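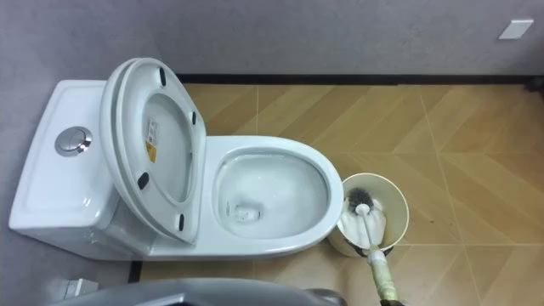 Pudlow build – bathroom task, brush pickup

Sunday, November 26, 2023

Seat and lid up before start, brush in its holder right of the bowl. Gripper closed low on the handle, on the thick yellowish part. Keep the grip there for now, higher up the handle is thinner and the fingers need shimming.

Changed today:
- grip force down 2 notches. Old setting squeaked on the handle
- lift speed capped at 200 mm/s in the config, was unlimted (!!)
- Zurkis wrist mount retightened, both screws. Threadlock next time

Gray arm parks left, in front of the toilet base. Dont let it swing right while the other one is holding the brush. No collision check between arms yet, it's on the list under Renora branch.

Runs 1 to 18 logged on the shop laptop, folder has todays date. Run 7 is junk, I bumped the e-stop.

To do
- floor tape for the holder position so we can reset the same way every time
- scrub path inside rim, dry run first
- new holder?? this one is stained brown inside
- somebody took the 2 mm hex key, want it back in the drawer pls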